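Nunby Community Help > Home and Walls

Large pattern or small pattern for a small study?

Posted by Fothergill
Hello all. I want to put wallpaper in my study, which is narrow and has one window. I like a black and white leaf pattern, but my sister tells me a big pattern makes a small room smaller. One roll is 69 dollars, so I don't want to make a mistake. Is she right? Also, must I remove the old paint first?

2 replies

Wendy Staniforth
Your sister is half right. What matters more is how much white there is between the shapes. Don't remove the paint if it is sound. Wash it, fill the holes, sand lightly and put on one coat of size. Buy all rolls from the same batch, the colour can differ a little. English is my second language, so please ask if something is not clear.

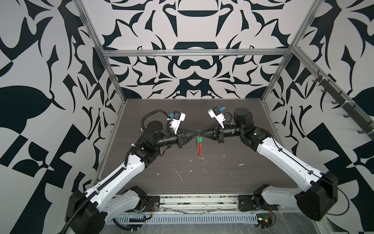
Scale can also be mixed, if the colours stay the same. I was afraid of this for a long time. With dark leaf and scroll shapes on white, the side walls can carry the bigger version and the back wall a smaller one, and they still belong together. Order a sample and tape it up until evening before you decide.

teltidia
just paint it white, cheaper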